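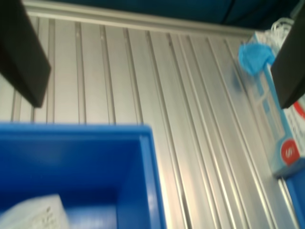
*Open gripper over the slotted table.*

**1/** We run a small ad and branding studio, and people keep asking how we pick clients and how we price. I'm going to write it down once and link to it from now on. Long thread.

**2/** We started out as a two-desk shop doing menus and shop signs. The first real campaign was for Wakora, a regional tea company. They wanted a new label. We told them the label was fine and the shelf card was the problem. They paid us for the shelf card.

**3/** That job set the pattern. Most briefs we get name a thing to make: a logo, a video, a website. We ask what is supposed to change once the thing exists. If the client can't say, we do a paid week of research before we design anything.

**4/** The paid week costs $4,000. It covers store visits, customer calls and a written report the client owns. They can take the report to another agency. A few have, and that's fine with us.
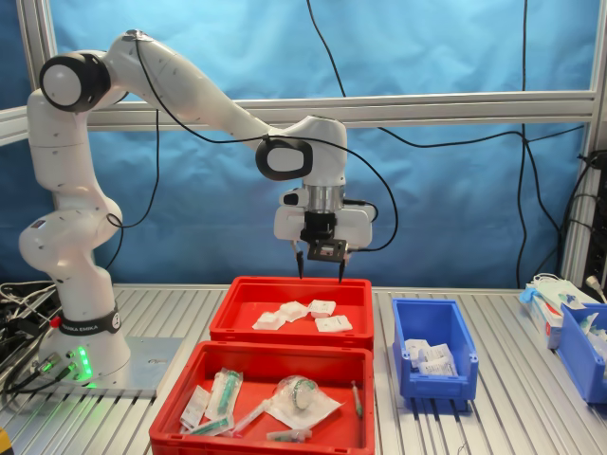
*Robot arm above a red plastic tray.*

**5/** On size. We keep 18 people on staff and don't plan to grow past that. Above that number you need managers for the managers, and the people who won the work stop doing the work. I've worked at places like that.

**6/** We take on 6 large accounts at a time. When one ends we open a spot. There's a waiting list, and we tell people where they are on it.

**7/** On pitching. We don't do free creative pitches. We'll come in, show past work, talk through how we'd approach your problem and answer questions for as long as you like. We won't hand over finished ideas before there's a contract.

**8/** We did break that rule once, for Wundov, who make outdoor heaters. We spent most of September on the pitch, lost it, and then saw a tagline very close to ours on a bus shelter in the spring. I can't prove anything. We haven't pitched for free again.

**9/** On price. We quote per project. Hourly billing made our clients afraid to call us, and the calls are where problems get caught early. The quote includes 3 rounds of changes. Extra rounds are billed, and the rate is in the contract on page one.

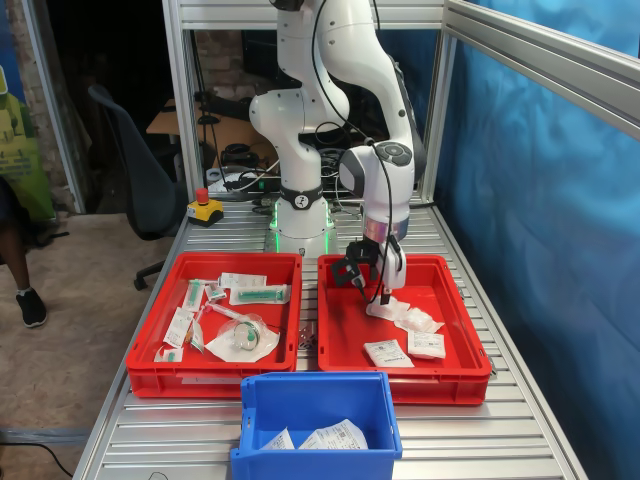 *White arm, red tray, green light at the base.*

**10/** Someone will ask about media buying. We don't do it. We work with Awad, a buying shop a few streets over, and you contract with them directly. We take no commission on the spend. If your agency does, ask how much and get it in writing.

**11/** On results. We agree on one main measure before launch. For Citcombe, a furniture chain, it was store visits in the first month. For a clinic it was booked first appointments. Likes and views go in the appendix if you want them.

**12/** Citcombe missed its target with our first campaign. The TV spot tested well and did very little. The radio version, which we'd nearly cut from the budget, brought people in. We moved the money in the second month and the year finished ahead.

**13/** Work we turn down: payday lending, anything aimed at children under school age, and political campaigns of any party. Staff can also sit out an account without giving a reason.

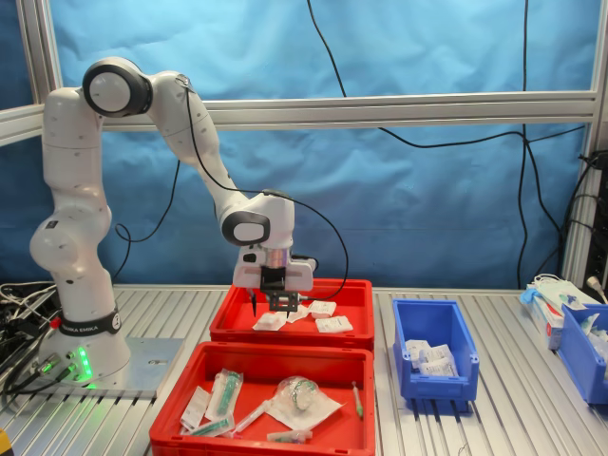 *Robot arm bolted to a gray plate on the worktable.*

**14/** On hiring. We pay for trial work. A trial is two days on an old brief, with the same background material the team had. We're looking at the questions you ask as much as the layouts. Portfolios are hard to judge when ten people worked on every piece.

**15/** We're looking for a copywriter right now. Radio experience would help a lot. Agency experience is optional. Send three pieces you wrote alone and a short note on what each one was meant to do.

**16/** If you're a client and you've read this far, the best first email is short. Tell us what you sell, who buys it now, what's going wrong and when you need it fixed. Budget too, even a range. We reply to all of them, usually by the next morning.

**17/** Adding one because it's already come up in the replies: yes, we still do menus.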